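Picking from a bag is mostly a perception problem. At Wavix, Aoife Costello's planner scores 631 grasp candidates per cycle and throws out any whose approach path clips the paper.

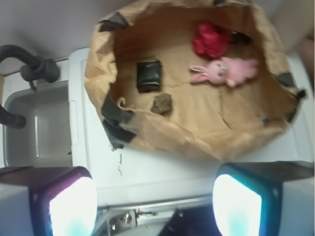
Crumpled walls defeat a fixed collision mesh. Costello rebuilds the mesh from depth data before each descent and pads it by 15 millimeters. Soft items get a wider margin and a lower closing speed.
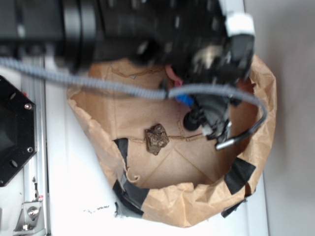
The arm controller, a Mayrhofer unit, takes new waypoints mid-motion. Replanning runs on a separate thread, so a late result is dropped and the old path stands. 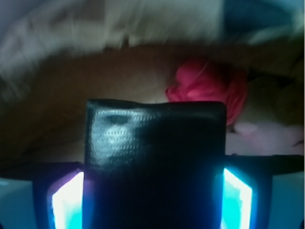

Benedikt Trummer maintains the logging tool, Drulus. It aligns wrist and side views to within 2 milliseconds. His open ticket covers dropped timestamps when both streams restart together.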